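Storage procedure for small parts, Ustcombe stockroom. Maintained by Latrice Kincaid.

## Putting small parts away in rack bins

This page explains how to place small parts in the blue bins on the steel racks. It applies to all staff who receive, return, or move stock.

1. Read the part number on the packing slip and look it up in the stock list.
2. Go to the bin shown in the list. Bin numbers begin at 442.
3. Check that the bin floor is clean. Wipe out dust and remove scraps of packing.
4. Lay the part flat on the floor of the bin. Parts with a wide end and a narrow end should be laid on their side – they tip over easily when stood upright.
5. Record the new quantity before leaving the aisle.

A bin may hold a single part. Do not combine it with the contents of another bin to save space.

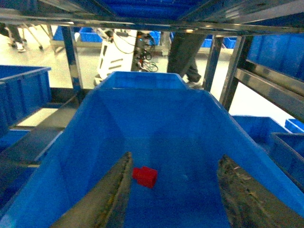
**What should be done with a part that has no number?**

Place it in the holding tray at the receiving desk with a dated note. Narayanan Arumugam reviews the tray each morning and assigns a location.

Bins should be pushed fully back on the shelf after use. A cracked bin must be emptied and replaced on the same day. Replacements are ordered under stock code 3872.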